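Workshop Tips > On the Job

Aug 14, 2026
By Jeferson Toledo

I've been writing up tips from the packing benches at Hekeden for a good while now, mostly tape, box cutters and how to keep your back from hating you. Since April the question I get most is what it's like now that part of the handling is going over to grippers. So these are my notes, in no special order, from somebody who packed by hand for 13 years and now spends half the shift showing a pair of metal fingers how to do it.

First thing: clear your table before you start, and I mean properly. When I packed by hand I could work around a coffee cup, a phone, somebody's invoice. My hands knew where everything was. With the hand-held grippers you're wearing a bigger, dumber hand, and you'll knock over whatever you left by your elbow. Decide what belongs on the table that day and put the rest on a shelf.

Wipe the finger pads at the start of the shift and again after lunch. Ours are rubber and they pick up cardboard dust like you wouldn't believe (tape glue too, if you're careless). A dusty pad slides. You squeeze harder to make up for it, and then your forearm lets you know about it that evening. Damp cloth, dry cloth, done. I don't use anything oily near them, and please don't borrow the degreaser from the machine shop. Achilleas Kyriakidis did that once and we had gray streaks on everything white until we swapped the pads out.

Soft packs are the hard ones! Boxes are easy, anyone can do boxes. It's the refill bags and the wipes and the floppy pouches that fold up on you. What works for me:

Squash the pack flat with your palm first so the contents are spread out evenly.

Go for the short side if the long side sags.

Close slowly. Stop when the pack stops sliding, and don't keep going just to be sure.

If the lid or the sticker is on top, keep off it – a finger will catch the edge and peel it.

On wrists. The grippers aren't heavy for one pick. They are heavy for a morning. Noboru Ikeda at the Sumcombe site keeps a kitchen timer going and changes hands every time it rings, and I laughed at him until I tried it. Keep the elbow tucked in. Stand closer than you think you need to. If you're short like me, a step made from a sturdy pallet board is fine, but screw something grippy on top of it.

Now the part people really want to talk about, the jobs. I can only tell you about our floor. There were 5 of us on the soft goods line and there are still 5 of us, but the day is cut up differently. We used to pack straight through. Now two people pack, two work with the grippers, and one goes back and forth sorting out whatever went wrong. I like the going back and forth best. Nektarios Bakalis can't stand it, he says he used to switch his brain off and listen to the radio, and now he has to think all day for the same money. He has a point, and we've asked about the money. No answer yet.

Write down your own numbers. I keep a little notebook in my apron. My best day by hand was 1,384 packs, and it's good to have that in my own writing when someone starts talking about targets for the new setup. Note the bad days too, and what made them bad.

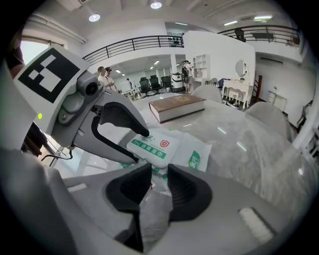 Wet wipes on the marble-look table, one gripper at each side.

Pick a surface you can see against. White packs on a white bench are a pain, gray is much kinder. A shiny top throws the ceiling lights back at you, so if you're getting a headache, turn the table or turn yourself before you go asking for new bulbs. A non-slip mat from the kitchen aisle helps with slippery packs too, cut to size with ordinary scissors.

Tie up your cables. Velcro straps, never zip ties, you'll be moving things again next week. Run them down the leg of the stand and off the side where people don't walk.

Last one, and it came from Alcides Figueiredo over at Mendonça, who went through all this before we did: ask to be in the room when they set the order of the steps. The people doing the planning have usually never packed a bag of anything. He got them to move the label check ahead of the boxing, and it saved his crew over 5 minutes of rework on every cart. We asked for the same thing and got it after the second try.

Next time I'm back to tape guns, I've had a few letters about the ones that jam.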